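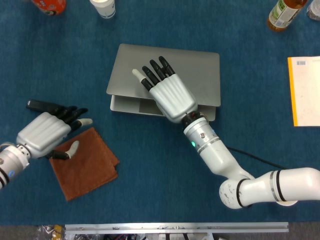
Anju Malhotra
I bought a used laptop in June and kept notes on the whole process. Posting them as a thread in case they help someone who is shopping on a budget.

Anju Malhotra
My old one was a Pärn. It ran fine until the keyboard went. First the E, then the space bar, then the whole left side if the room was warm. A repair shop wanted more for the new keyboard than the machine would sell for, so I stopped there.

Anju Malhotra
What I need it for: spreadsheets, email, a lot of browser tabs, the occasional video call with my mother. I don't play games and I don't edit video. Write your own list before you look at any listings. Mine kept me away from several machines that were a lot more computer than I was ever going to use.

Anju Malhotra
I looked at two kinds of seller, private people and refurbishers. Private is cheaper. Refurbished comes with a warranty and a return period. I ended up going private, but I looked at both for a couple of weeks.

Anju Malhotra
The refurbisher I came closest to buying from was Treltadar. Their grading was clear enough. Grade B meant scratches on the outside and nothing wrong with the screen. The one I wanted sold while I was asking about the battery.

Anju Malhotra
Ask for the battery cycle count before you go anywhere. The seller can find it in the system information. If they say they don't know how, send them the steps. If they still don't send it, move on. Two sellers stopped answering me at this point.

Anju Malhotra
Ask whether the machine ever belonged to an employer or a school. Some of those are still enrolled in a management system, and it can lock you out after you reset it. A proof of purchase in the seller's name is worth asking for too.

Anju Malhotra
I bought from a man named Margus Avotiņš, who was selling a Kutis he had used for his accounting work. We met at the public library at 7 in the evening. Libraries are good for this. There is Wi-Fi, there are outlets, and the staff don't mind people sitting at a table for a while.

Anju Malhotra
What I checked there, in order. Powered it on from the battery with no charger. Typed every key into a blank document. Opened a white page full screen and looked for dark patches, then a black page for bright spots.

Anju Malhotra
Then I plugged a flash drive into every port. One of the USB ports was loose and only worked if the drive was held up a little. He hadn't known about it. He took 20 dollars off and I was fine with that.

Anju Malhotra
Camera, microphone, speakers, headphone jack. Record a short clip and play it back, that covers most of it. Then open and close the lid slowly and listen to the hinge. Set it flat on a table and press on each corner to see if it rocks. Rocking can mean a swollen battery. Don't buy one of those at any price.

Anju Malhotra
Make the seller sign out of everything while you are sitting there. Do the factory reset together if you have the time. We did, and it gave me a chance to see the setup screen come up clean before I paid.

Anju Malhotra
At home I ran all the updates first and left it plugged in overnight. The next day I moved my files over from a backup drive. The slowest part was my photos, which were in four different folders with the same name.

Anju Malhotra
Deividas Navickas asked about a case. I got a Gradalard sleeve, the thin one with the zipper. It fits, but the charger has to go in a separate bag. If you carry the charger every day, get the next size up.

Anju Malhotra
Someone else asked what to do with the old one. I took the drive out and kept it. The rest went to the electronics drop-off at the county recycling center. Call first, ours only takes batteries on certain days - the website has the wrong schedule.

Anju Malhotra
Battery life so far gets me through a morning of work and most of lunch. The fan comes on during video calls and stays off otherwise. I still haven't fixed the loose port and I use the other one.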